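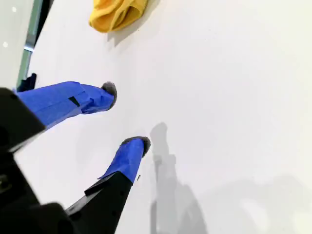

3.2 Cloths on the work surface

Figure 2. A yellow cloth lying crumpled on a white surface.

The second group of items in the study is made up of cloths. Households in the Brastatley sample kept them in very different places, but when a cloth was in daily use it was most often left where the last job ended, and in the state the hand had left it in. Figure 2 shows a cloth of this kind. It is crumpled, and the surface next to it is smooth, bright and white, so that the cloth stands out strongly by its colour.

We coded each cloth as flat, folded, hung or crumpled. A cloth was coded as crumpled when no straight fold could be followed from one side to the other. The cloth in Figure 2 was given this code by both coders. Cloths that were half folded, or folded and then dropped, caused most of the disagreements in the first round, and the wording of the code was changed in May after a discussion led by Marlene Barbosa. The full set of 3512 coded entries was then gone through again with the new wording.

Colour was noted only in everyday terms (yellow, blue, white, patterned). We did not try to record shades, as kitchen lighting differs too much between homes. On a pale worktop a yellow cloth was easy to find at a glance, and people we spoke to in the Skaselis interviews mentioned this themselves. One said she bought bright cloths so that she would stop leaving them behind — she still left them, but she knew where they were. White cloths on white surfaces were missed more often by the coders, and by their owners too.

The earlier Redberg coding scheme treats any cloth left out as untidy. We did not follow it here. In seven of the homes the person who did most of the cleaning said that a cloth left on the worktop was in its proper place, and would be used again before the end of the day. Hanging it up was seen as extra work. For this reason position and state are kept as separate codes in our tables, and neither is counted towards the tidiness score described in the next section.

Sponges and paper towels were coded in the same way, except that paper towels on a roll were left out altogether.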